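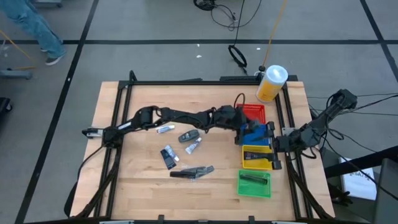 *The sorting table at Elville, with the four baskets along one side and small items still to be placed.*

**Clurby Small Items Project: progress report to the Heywood Fund**

Prepared by Brenda Fairclough, with notes from Ryan Wainwright
Period covered: up to the end of February

## Where we are

The grant paid for a sorting station for the small loose items that come in with larger donations at our Elville site. Before the project, these went into mixed boxes under the stairs and were mostly thrown out when the boxes were full. The station is now in use and the old boxes have been cleared.

We have sorted 1,705 items in this period. The target in the grant agreement was lower for this stage, so we are ahead on volume. We are behind on labeling and on the written guide. Both are covered further down.

## The table and baskets

We kept the butcher-block table and did not buy a new one. The money set aside for a table went to shelving in the back store, as agreed with Josée Vachon by phone.

The baskets are red, blue, yellow and green. Our first plan used gray bins with printed labels on the front. People working across the table could not read the labels, and items ended up in the wrong bin. Color has worked better. The categories are:

- **Red:** tubes and other small containers
- **Blue:** remotes, chargers and small electrical items
- **Yellow:** short hand tools
- **Green:** long or awkward items that do not lie flat in the other baskets

Items waiting to be sorted go in the middle of the table, spread out so each one can be looked at. A canister of wipes is kept at the back edge, behind the red basket. It used to be on a shelf by the door, and wiping down was often skipped.

## How a session runs

A session lasts 45 minutes. Ryan tips out one tray at the start and the items are spread over the table. Each item is checked for damage, wiped if needed, and placed in a basket. When the table is clear the baskets are emptied into the matching drawers in the back store, and the next tray comes out.

We tried sessions of twice that length in the first weeks. Mistakes went up toward the end, mainly dark tools going into the wrong basket, so we shortened them.

## Problems

**Tubes.** These are the slowest items. Many are white or silver with very little on them, and a glue can look much like a hand cream. Dorothy Hollis now checks all tubes a second time before they leave the red drawer. Any tube she can't identify is thrown out. This takes time, but we do not want to pass on something with the wrong name on it.

**Yellow and green.** The line between a short tool and a long one is not clear enough. Pliers and clamps with long jaws have turned up in both baskets. Sandra Bunting has suggested a strip of tape on the table edge as a length guide: anything longer than the tape goes in green. We will try this next month.

**The floor.** There are cables on the floor next to the table, some of them in a loose pile. We want these coiled and off the walking area. Ryan has priced wall hooks and a cable cover, and the cost fits inside the small fittings line. We also need a fixed place for bags, which tend to be put down at the side of the table by the cabinet.

## Where the items go

Sorted items are made up into packs for households moving into their first home through the Fukia scheme. We have sent out 80 packs so far. Each one has a few basic tools and household items, depending on what is in the drawers that week.

Tools are the most asked for. Remotes are the least useful, as most arrive without the device they belong to. From next month we will hold unmatched remotes for 15 days and then send them for electrical recycling — the blue drawer is already full.

## Spending

Spending on the station is within budget. The baskets cost less than planned and the shelving cost a little more. We are not asking for any change to the total. Receipts are in the separate folder sent to Josée.

## Next period

- Put down the tape guide and record whether errors between yellow and green go down
- Fit the hooks and cable cover
- Label the drawers in the back store to match the basket colors
- Finish the written guide. Brenda has a first draft of four pages, and Dorothy is adding the section on tubes

We would like to keep the four categories as they are until the next report. A fifth basket for kitchen items has been discussed, but there is no drawer free to empty it into. If the blue drawer clears once the remotes have gone, we will look at it again and let the Fund know before buying anything.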